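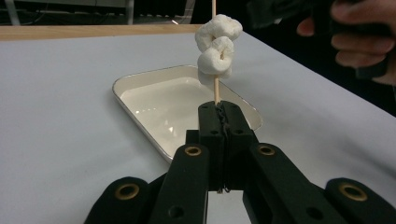 White puffed rings threaded on a wooden skewer.

The Senham Allotment Show and the Question of Entry Fees
9/16/22

It has been the position of this blog for several years that the Senham show ought to be run for the benefit of those who enter it. The revised schedule, issued in May and applied for the first time this summer, gives cause to return to the matter.

Under the former arrangement an exhibitor paid once and could enter as many classes as he or she wished. The new schedule asks for £2 per class. For a household entering onions, runner beans, a sponge and a jar of chutney, the sum is soon greater than any prize on offer. The stated purpose is to meet the hire of the marquee, which came to £1091 this year. That figure has not been disputed, and I do not dispute it here.

It is the effect upon the children's classes that I regret most. These had always been free. The miniature garden on a plate and the animal made from vegetables drew families who had never before set foot in the tent, and a good many of them later took on plots. The benches for the under-tens were noticeably thin this summer. I would ask that the charge be withdrawn from these classes before the next schedule goes to print.

A second concern is the judging of preserves. The schedule now requires plain lids and new wax discs, yet it says nothing of jar size, and entries were marked down for a rule that could not be found on the page. My own marmalade was among them. I mention this in fairness to the reader, who may weigh my remarks accordingly.

There is much to commend. The dahlias from the Jatstead end of the site were the best seen in years, and the move of the tea tables to the shaded side of the field was sensible. Attendance reached almost 600, a respectable figure given the heat. The parking, however, remains poor, and the lower gate should be opened earlier for those carrying heavy trays.

Written comments on the schedule may be left in the box beside the seed store. I have submitted mine, and I would encourage other plot holders to do the same before the autumn meeting.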